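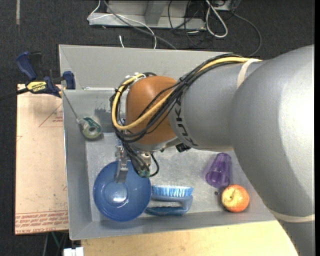

Handling and Picking Group, Skosudero Workshop

Progress report to Plostix, January 17, 2022
Prepared by Dymphna Buckley

1. Summary

The main event of this period was the demonstration day for your staff and for visitors from two other firms, Tondeo and Dolan. Picking from the bin went ahead as planned. The second part of the programme, placing items into cartons, was shortened. Spending is in line with the budget agreed at the start of the project.

2. The demonstration day

Visitors came in three groups, with a short talk in the meeting room before each group went through to the arm. Segundo Rivadeneyra ran the arm for all three and took questions between runs.

We used household goods in the open grey bin, as we do in daily work. The set included the blue bowl, the scrubbing brush, the purple cup, the apple and the tape dispenser. These call for quite different grasps. The bowl has to be taken by its rim, and the brush handle leaves a gap that a finger can slip into. The cup is translucent and remains the hardest of the set for our depth sensing. When it lies on its side the system often finds only part of the outline.

Over the day the arm made 165 picking attempts. Tondeo asked for the items to be moved by hand between runs, and we did this for the second and third groups. Most failed attempts were on the cup and the tape dispenser. The dispenser tends to end up in a corner, and the planner then rejects most approaches as too close to the wall.

The carton work was cut to one short run per group. The carton stand had been delivered late and we had not finished measuring its position. Segundo explained this to each group at the start.

3. Comments from visitors

Dolan's main question was about speed. The arm was set to 80 per cent of our normal working speed for the visit, and we should have said so in the opening talk. Tondeo were more interested in how long it takes to add a new item. At present this is about 4 hours, mostly spent on test grasps.

Your own staff asked for a clearer view of what the planner is doing. We agree – the screen was too small for a group, and people at the back could not follow it.

4. Problems

The bin moved slightly during a practice run in the week before the visit. It is now checked each morning against the stored position. We would like a proper fixed mount and have asked for a price.

Cable routing along the arm still limits how far the wrist can turn. A new arrangement has been drawn up but not fitted.

5. Next steps

Finish measuring the carton stand and repeat the carton runs in full.
Record a further set of grasps on the translucent cup.
Order the bin mount once the price is in.
Set up a larger screen for planner output.

Plostix is asked to confirm whether the next visit should include its own packaging samples. If so, we need them by the end of January.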